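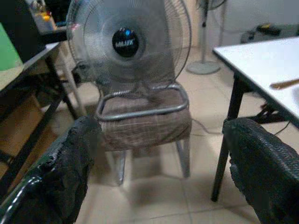
Most advice on getting a house through a heat wave without air conditioning starts with a shopping list. I have tried a good part of that list over the years, in a brick upstairs apartment with west-facing bedroom windows, and most of it did less than the package said. The things that did work were dull and mostly free. A plain electric desk fan stood on a chair, like the one at the top of the page, can do a fair amount of the job, provided you put it in the right place at the right hour and don't expect it to cool anything by itself. The method I use now is set out below, with the parts I still have doubts about marked as such.

What a fan does and doesn't do

A fan moves air. It does not lower the temperature of a closed room, and its motor adds a little heat. You feel cooler in front of it because moving air carries heat and sweat off your skin. Leave the room and the benefit leaves with you, so switch it off when you go. I still meet people who leave one running all day in a shut bedroom "to get it cool for later." It will not be cool for later.

There is also a limit to the benefit. Once the air in the room is much hotter than your skin, a fan can blow heat at you faster than sweat takes it away. Public health advice differs on where to draw the line, and it depends on your age and on humidity. I wouldn't trust a fan alone on a dangerously hot day, and certainly not for a baby or an elderly relative. Go somewhere with air conditioning.

Step 1. Find out what your rooms are doing

Get two cheap thermometers. Put one indoors, away from windows and lamps, and hang the other outside in full shade. Mine outside is on the north wall, behind the downspout. A thermometer in the sun tells you how hot the thermometer is.

Write both numbers down morning, late afternoon and bedtime for 7 days. It is boring, and I resisted it for years in favor of guessing. My guess was that the outside air dropped below the inside air at sunset. In my apartment it is closer to 10 p.m., so every evening I had been opening up early and letting hot air in.

Step 2. Shut up the house in the morning

When the outside reading climbs to meet the inside one, close the windows. Close the blinds on the sunny side before the sun gets to them. East windows come first, then south, then west. If your windows are leaky, a rolled towel along the sill is ugly and helps.

Shade on the outside of the glass beats shade on the inside, by a lot. Once sunlight is through the pane, much of its heat stays in the room whatever the curtain is made of. I bought a set of Ellden reflective liners that clip behind ordinary curtains, and I could not find any difference on my thermometers between the room with them and the same room with an old white sheet. Your windows may be different. Try the sheet first. An awning, a bamboo roll hung outside or a tree will all do more.

Step 3. Cut the heat you make yourself

The oven is the worst offender. Cook early, or eat cold. Run the dryer and dishwasher late at night or not at all. Old incandescent bulbs are worth replacing for this reason alone. I am less impressed by the advice to unplug every phone charger, which is repeated everywhere and saves next to no heat.

Step 4. Open up at night, in the right order

Wait until the outside number is lower. Then open a window on the shady or windy side of the house and another as far from it as you can manage, with every door in between propped open. If you have two floors, open low on the cool side and high on the other. Warm air wants to leave by the top and will do so if you let it.

Opening just one window wide does very little. My neighbor Iwona Marciniak slept through two summers beside an open window with her bedroom door shut, and thought the building was to blame. She props the door with a dictionary now and reports that it is "better, not good." That sounds right to me.

Step 5. Place the fan

Try these in turn and keep whichever your thermometer likes best.

Blowing out. Set the fan a few feet back from the open window on the warm side, facing out. It pushes room air through the window and pulls some more along with it, and cooler air comes in at the other end. This works best for me, and it feels wrong, because you get no breeze on your face while it's going.

Blowing in. Set it by the window on the cool side, facing the room. This is more pleasant if your bed is there, and slower to cool the rest of the apartment.

On you. Once the rooms have cooled, turn it toward the bed on low.

Height matters less than people say. It does need to be level with the opening, so use something steady with a flat top that is wider than the base. Keep curtains well clear of the grille, run the cord where no one will walk on it, and don't put it where rain can come in.

To check the flow, hold a strip of tissue in the doorway between the two windows. If it hangs straight down, something is closed.

About the bowl of ice

Every June this goes around again. A bowl of ice in front of a fan gives a faintly cool draft at close range until the ice melts. Your freezer, meanwhile, gave off heat into the kitchen to make it, more than the ice will take back. I've tried it with frozen bottles too. A damp cloth on the back of the neck did more for me, and a damp sheet was clammy by midnight. Kanini Mwakalinga, who wrote to disagree with me about this, lives somewhere very dry and swears by the wet sheet. In dry air she may well have a point. Where I am, the air is already wet enough.

Small evaporative coolers are the same argument with a plug on it. The Surken model I borrowed helped for the first hour and then made a closed room feel like a laundry. If you use one, keep a window open.

What to expect

On a good night I get the bedroom down to within a few degrees of the outside air by morning. On a still, humid night I get much less, and after several of those in a row the brick has soaked up so much heat that nothing in this page makes a great difference. Anyone promising more than that from a fan and some curtains should be asked for their thermometer readings.

Clean the fan before you put it away in October - unplug it, take off the front grille if it comes off, and wipe the blades with a barely damp cloth. Cover it with a pillowcase. Mine used to come out of the closet furry.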